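Getting a Robot to Put a Gear on a Peg: Final Report

Student: Myung-ja Ra
Project advisor: Man-sik Geum
Submitted January 18, 2022

1. What I set out to do

The proposal I turned in last August promised a system that would assemble a small planetary gear stage by watching a person do it. The proposal also had a section on commercial applications. This report covers the part I got to, in which one arm picks up small metal spur gears and tries to put them on the pegs of a round carrier plate.

The question got narrower and, I think, better. If you train a policy only on human demonstrations of gear placement, does it help to include demonstrations where the person misses the peg and fixes it? My first instinct was to throw those out. I had plenty of them to throw out, as I was the person.

2. Data

I recorded 347 demonstrations by teleoperation in the Trorkville teaching lab. Each one starts with gears lying on the work surface and the carrier plate somewhere within reach, and ends when I either finished or gave up. The give-ups were deleted and are not part of the 347.

I sorted the recordings by hand into "clean" (the gear goes down on the first try) and "recovery" (the gear catches on the peg, and I lift, shift and try again). Sorting took longer than recording. Several clean ones became recovery ones on a second viewing, when I was in a less generous mood.

3. Training

Two policies were trained with the same network and the same settings. Policy A saw only clean demonstrations. Policy B saw an equal number drawn from both piles. Both take camera images and joint positions and output short chunks of motion. I used the lab's Chege training scripts with one change, a shorter chunk length — the default had the arm committing to bad decisions with real confidence.

4. Test procedure

Each policy got 39 trials. Before each trial I moved the plate to the next spot on a printed list, so that I couldn't quietly pick the easy ones. A trial counted as a success if the gear sat flat on its peg when the arm let go. Leaning gears were failures, including one that I argued about with my advisor and lost. 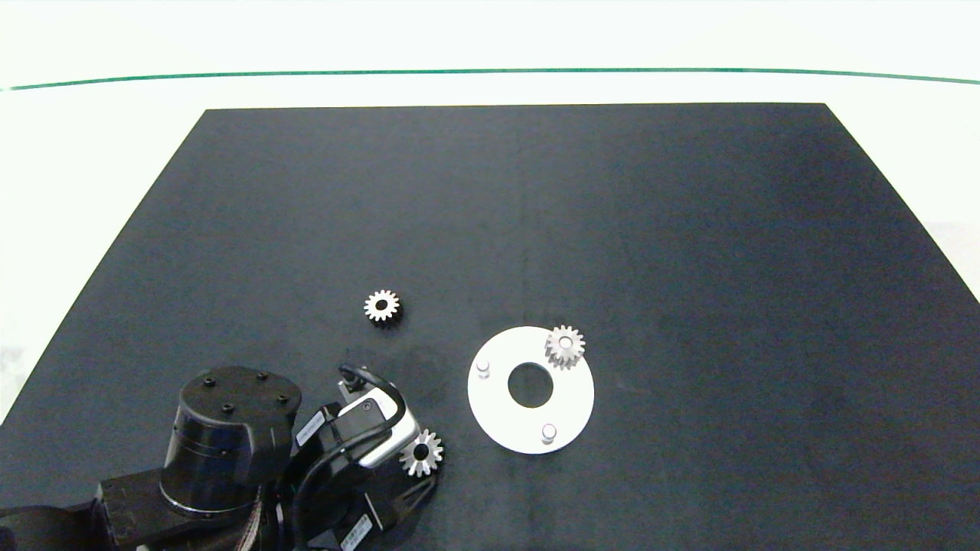

Figure 1. One gear on the carrier plate, one at the gripper, and one on the work surface. Two pegs are still open.

5. Results

Policy B did better. Its advantage came almost entirely from trials where the first contact was off center. Policy A tended to press down on the peg and stay there, apparently waiting for the peg to reconsider. Policy B usually lifted and tried again, though it sometimes lifted when nothing was wrong, a habit I recognize from my own recordings.

Neither policy handled a plate that shifted during contact. I stopped some 10 trials by hand for this reason and scored them all as failures.

6. Limits and next steps

There was one operator, one plate and one size of gear. The comparison should be repeated with a second person's demonstrations, preferably someone who misses in a different direction. I would also fix the plate to the surface, as Man-sik Geum suggested in the second week and again in most of the weeks after that.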